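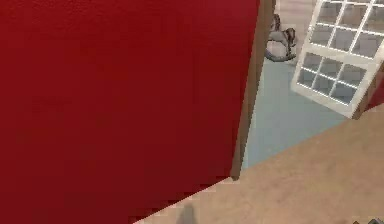

Calar Residents' Help Board - Home Energy Group

Storage heater stone cold by teatime, is it the heater or the settings?
Asked 19 Jun 2020

I moved into a first floor flat in May and it has two Nokard storage heaters, one in the living room and one in the bedroom. No instructions were left. Each has two dials on top, one marked input and one marked output, both numbered 1 to 6. The living room one is warm when I get up and has gone cold by four in the afternoon. I know it is summer, but I work from home, the flat faces north and I would like this sorted before autumn.

I have had the output on 6 the whole time as I assumed that meant more heat. My last bill was for 232 units and I am on an Estik two-rate tariff. Do I need new heaters?
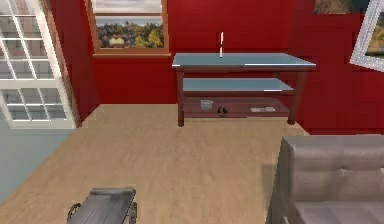
I should add that the bedroom one behaves better, but I keep that dial at 2 and the door shut. The landlord says both were checked before I moved in and I have no reason to doubt it.

2 answers

Answer from Heloísa Toledo

Turn the output down. The input dial sets how much heat goes into the bricks overnight on the cheap rate. The output dial opens a flap and lets it out. With output on 6 the flap is open all night, so the heater is emptying itself while you are asleep and you wake up to what is left.

Before bed, put output on 1. Leave it there until after lunch, then move it up to 3 or 4 if the room feels cool. Input can stay at 2 for this time of year and go up to 5 when it gets frosty. Give it two nights before you judge it, as any change to the input only shows the next day.

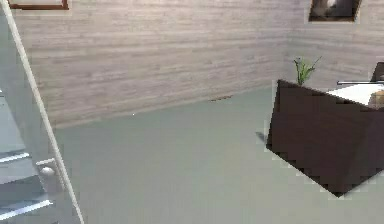
Should the heater be switched off at the wall in summer?
Switch it off once you are sure you won't want it for a few weeks. Do it at the heater's own switch and leave the consumer unit alone - in some flats the hot water is on the same off-peak circuit.

Do check the meter as well. Write down both readings last thing at night and again first thing. If the low rate figure hasn't moved and the normal one has, the timer is wrong and you are paying day prices to charge the bricks. Mine had been like that for months and I got around 90 pounds back from the supplier.

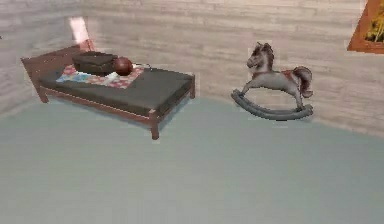

Keep the readings in a notebook with the date next to them, as they will ask. And don't dry washing on top of the heater, whatever the dial says.

Answer from mahuika_road

had the same ones, ripped them out and got a plug in panel heater. bills went up though so maybe don't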